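Checking a Countertop Pick Cell Before You Blame the Software

Posted May 14, 2024, on the Ilwood bench notes

Most setup guides for a small pick-and-place cell tell you to mount the arm, run the calibration wizard and start. I have followed that advice on the Gratura cell and I don't recommend it. The wizard reports a green check mark for all sorts of things that are not fine. What follows is the routine I use now, with a toy ear of corn and a plate as the test pieces.
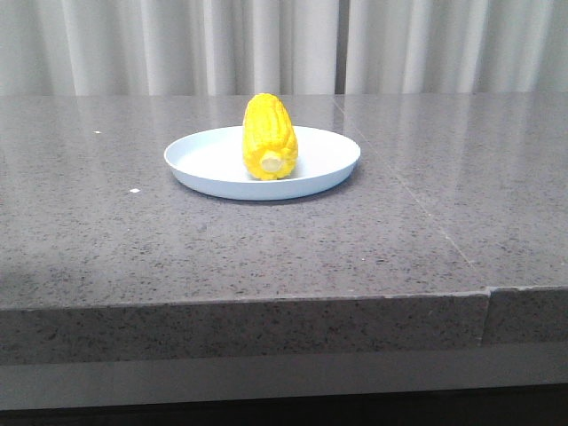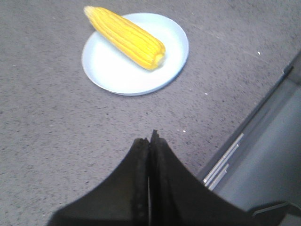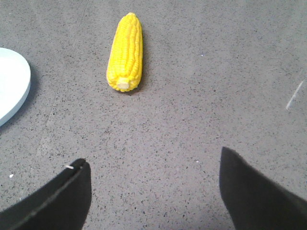
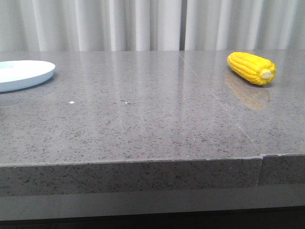

You need two camera views for this, one fixed and one at the wrist. If your cell has only the wrist camera, you can still do steps 1 to 3, but I wouldn't trust the result very far.

Before you start

Power the arm down and let it settle on its rest. Wipe the counter, the fingers and both lenses with a dry lint-free cloth. Crumbs matter more than the manual admits. A bright speck on a gray surface is just what a cheap blob detector likes to lock onto, and I once spent an evening tuning thresholds against a bit of grit.

Step 1. Check the fingers

Close the gripper with nothing in it and look at the line where the pads meet. A hair of light is normal with rubber pads. A wedge that is wider at the tips means one finger is sitting crooked on its mount. Loosen both mounting screws, close the gripper gently, and tighten them a little at a time, going back and forth between the two. The Damasceno pads are sold as self-aligning. Mine weren't.

Step 2. Home and record

Home the arm and write down the encoder reading for the closed gripper. On my unit it is 94. Open fully and write that down too; mine reads 2003. Do this three times. If the closed number wanders by more than a few counts, go back to step 1, whatever the wizard says.

Step 3. Wrist camera offset

Put the test piece on bare counter, away from the plate. Jog the open gripper until the piece sits between the fingers in the wrist view, then lower it slowly and watch from the side. If one finger touches first, the camera offset is wrong. Change it in small amounts, one axis only, and repeat. The automatic routine changes both axes together and averages the error, so you can end up with two bad numbers that happen to cancel at one spot on the counter and nowhere else.

Step 4. Fixed camera

Tighten the bracket before you calibrate, then save a reference picture of the bare counter. Pick a landmark that can't move. A seam in the stone is good, a curtain is not. Compare against that reference each time you start up. If the seam has shifted, the camera has shifted.

Polished stone brings its own trouble. A bright object can throw a colored reflection toward the camera, and a color mask will happily include it. Draw the mask tight and check the lower edge by eye with the test piece at the back of the counter, then at the front.

Step 5. Ramp the height limit

Set the lowest allowed height above the plate rim first and run dry passes. Bring it down in steps. My final value in the Storkier controller is 239, in its own units, which the documentation never explains. Don't copy my number - find yours.

Looking after it

I redo steps 1 and 2 every week and the rest after any bump, firmware update or pad change. The log shows 1786 cycles on the present pads. The maker's page hints at a much longer life, with no test data behind it that I could find. I plan to swap them in August and compare the closed reading before and after.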